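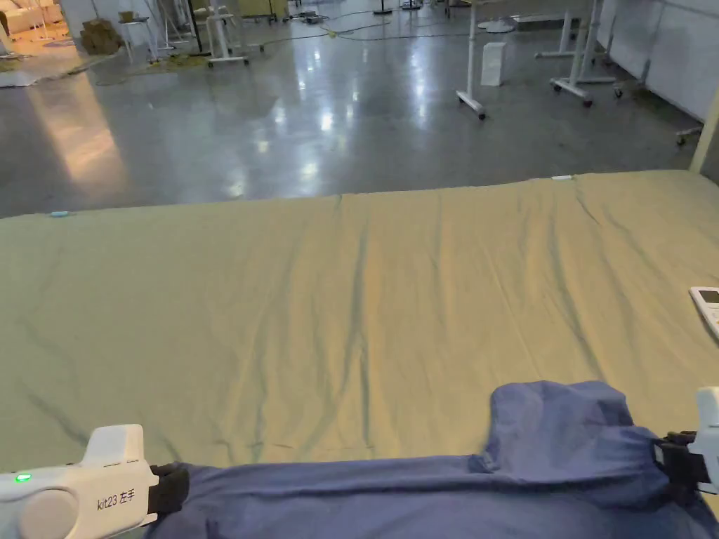 Folding is most of my week now. Before December I was on the pressing line at Haritz with Anitha Gounder and five others, and we did shirts by the hundred. The line went over to machines and four of us moved to the training room, where we fold the same shirts slowly — sleeves in, collar up, start again.

The pay is the same. My shoulders are better. Anitha misses the noise and the radio, and she has asked Heriberto Tovar twice about going back to dispatch. He said he'd look at it after the summer.

Print this post | E-mail this post

Last updated: May 23, 2023

Contact | Copyright Prisska | Back to top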